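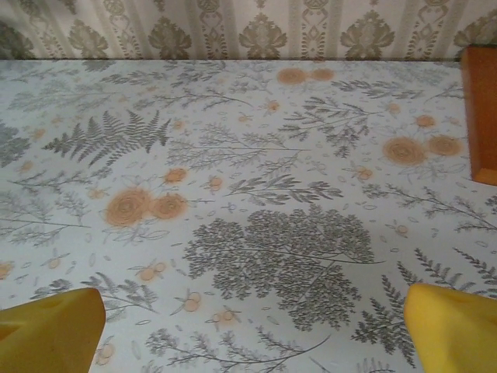 Ponetti Wipe-Clean Table Cover: Two Months of Daily Use

Shares 70 | Comments 5

The Ponetti is a coated cotton cover sold by the meter. I ordered a 285 cm length through Sorumico in April and cut it to fit a kitchen table that sees three meals a day and some ironing. The cut edge has not frayed. Ponetti recommends hemming, but I left mine raw.

Fold creases from shipping took five days to relax. A cool iron on the reverse side removed the last of them.

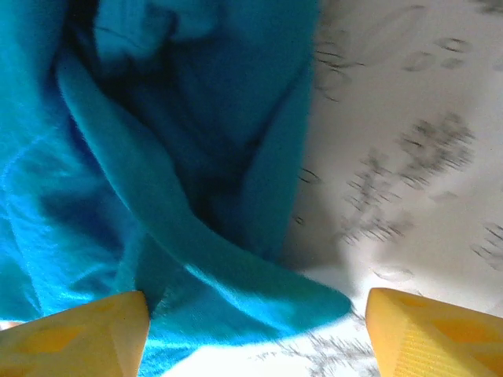
Rostislav Štefanec
Household textiles reviewer

Stain results were mixed. Coffee and beet juice wiped off with a damp cloth after an hour. Turmeric left a yellow ring that faded over two weeks and is still faintly there. Ballpoint ink did not come out with dish soap or rubbing alcohol.

Grip is average. On a varnished top the cover drifts toward whoever is leaning on it, and the Dvořáček clamps I use on the other table are too narrow for this edge. A thin felt underlay fixed the drift and cut the noise from plates.
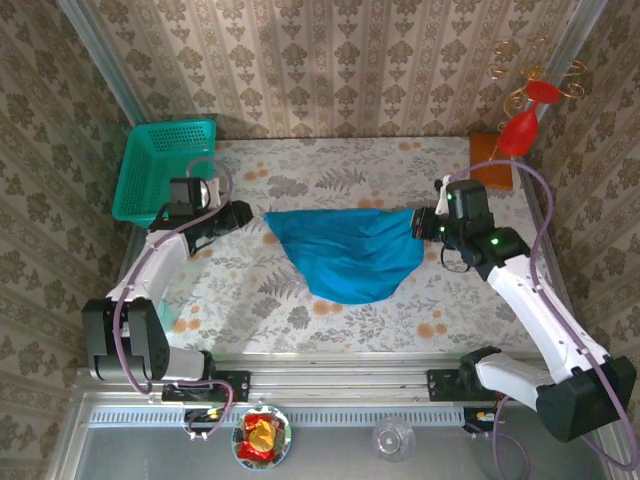
With the underlay in place, heat is less of a concern, though the coating softens under a pan straight off the stove. Use a trivet. The Skinau cover I tested last year handled heat better but was stiff at the corners and smelled of plastic for a month. The Ponetti had no smell after 2 days and hangs properly.

Rating: 4 out of 5

Comments (5)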